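List home | Threads | Authors | Previous | Next | Log in

Subject: Re: Wood screws or bolts for the old desk legs?
From: Nicanor Olivares
Oct 22, 2026

Brenda Paredes wrote:
> I bought a used writing desk in Peltthorpe and one leg moves.
> The screw turns and turns but it does not hold.
> Must I buy a thicker screw?

Dear Brenda, dear all,

I had the same trouble with my desk from Benítez. The hole was too wide after many years of moving house. I did not want a thicker screw, for the leg was narrow and I was afraid to split it.
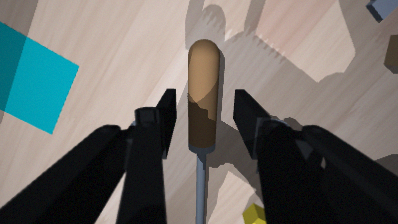

What did I put in the hole? Toothpicks with white wood glue, 2 or three of them, cut level with the surface. I left the glue for one night and turned the old screw in slowly by hand. Please do not use a power drill for this.

The drawer of my desk was also difficult. It stopped halfway, and I rubbed candle wax on the runners. In October the air here is damp and the wood becomes bigger, so I would wait before I sand anything.

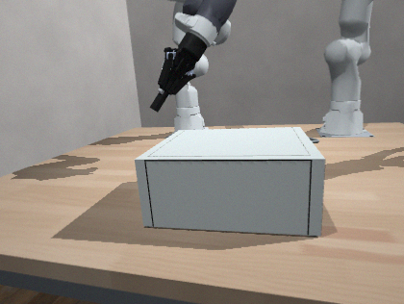 After the wax I pulled out the drawer many times, to spread it well. The rest I wiped with an old cotton cloth. For the top I used furniture oil from Idalero, a can of 300 ml, and half of it is still in my cupboard.
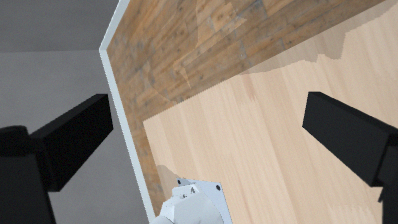
Brenda wrote to me this morning that her hole goes through to the other side, and she asks if the toothpicks will hold there. I think a glued dowel is better in such a case. Maybe someone on the list has tried it?

With kind regards,
Nicanor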